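Building a head camera rig for teaching a robot arm to handle boxes

So you have an arm, it moves, and now you want it to learn something by watching you. That's where I was in September, with a secondhand Lorente arm bolted to a bench at Gonbridge (our shared workshop) and no good way to record what my own hands were doing. I tried a tripod first. My shoulder blocked the view every single time I leaned in, which is exactly when the interesting part happens. A camera on your head fixes that, and it's an easy evening's build!

What you need

A small USB camera with a wide lens. I used a Dasix board camera because it was in my drawer, but anything light will do.
The headband from an old face shield, the kind with a ratchet knob at the back.
A flat bracket, printed or cut from scrap aluminum.
Two M3 bolts with wing nuts.
A 7 foot USB cable, plus a few hook-and-loop ties.
A small computer you can wear on your belt or in a backpack.

Step 1. Strip the headband

Take the visor off and keep the side screws, you'll want them later. Leave the foam pad on. I peeled mine off to save weight and had a red stripe across my forehead for the rest of the day, so learn from me.

Step 2. Make the bracket

You want the camera in the middle of your forehead, tilted down. The tilt is the whole trick. Drill one pivot hole and then file a curved slot below it so the bracket can swing, and put a wing nut on each bolt. Orla Madigan told me to skip the slot and print it at a fixed angle, and I did, and then I printed it again. And again. People hold their heads differently, even the same person before and after coffee. File the slot.

Step 3. Run the cable

Bring it over the top of the band, down the back, and tie it at the ratchet and again at your collar. Leave a loop of slack between those two ties — enough to look all the way left and right without feeling a tug. If the camera keeps dropping off the computer, wiggle the plug end before you blame your code. I blamed my code for two hours.

Step 4. Aim it

Stand the way you'll stand when you work. Hold a box at chest height and check the preview on a laptop, then bend and put the box on the floor and check again. Both hands should stay in view the whole way down. Tip the camera down more than feels natural, then tighten the wing nuts. I put a paint pen mark on the bracket so I can get back to the same angle next time.

Step 5. Lock the settings

Turn off auto exposure and auto focus. Cardboard is about the dullest stuff you can point a camera at, but clear packing tape throws a nice bright glare under ceiling lights, and auto exposure will chase it up and down all through the clip. Set it by hand with a taped box in front of you and leave it alone. Thirty frames per second is plenty for this.

Step 6. Record short clips

Tape out a patch of floor so you always know where you mean to work. Start recording, pause with your hands in view, do one thing, pause again, stop. I keep each clip under 300 frames, and I do five of each move before I change boxes. Mix up the sizes. Flat ones and small ones are gripped so differently that I save them in separate folders.

Keep the fumbles too. My first instinct was to delete any clip where a box got away from me, and Fotini Tsakiris talked me out of it. Now I just add "drop" to the file name and sort it out at the keyboard. You can always leave a clip out of the training set later, but you can't go back and be naturally clumsy on purpose. (I've tried. It looks like bad theater.)
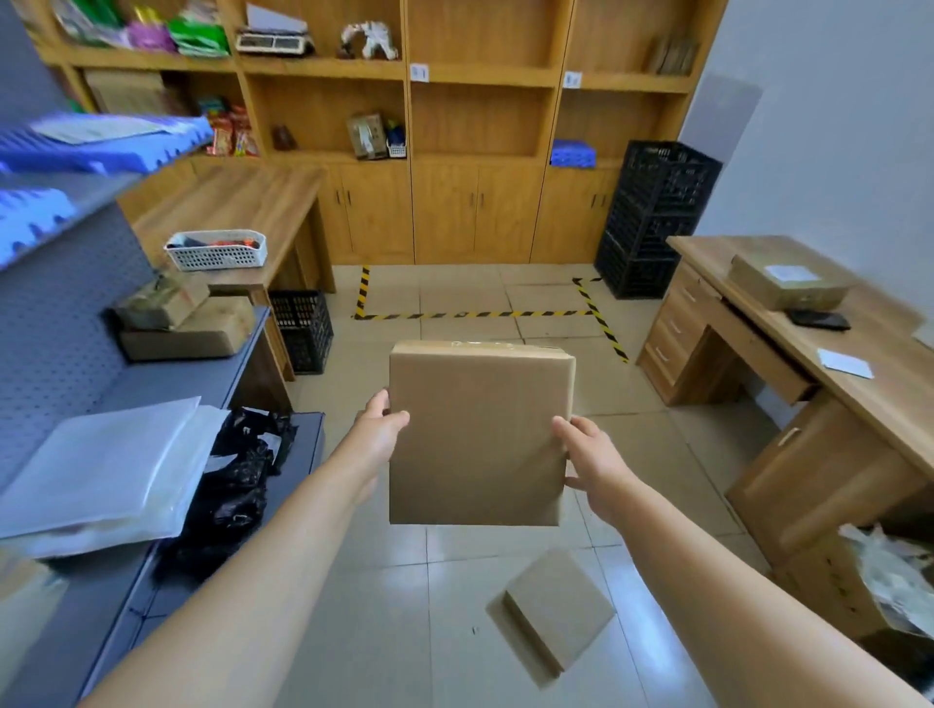

Once you've got a folder full, copy it off the belt computer before you shut down, and loosen the headband before you take it off. The ratchet on mine catches hair.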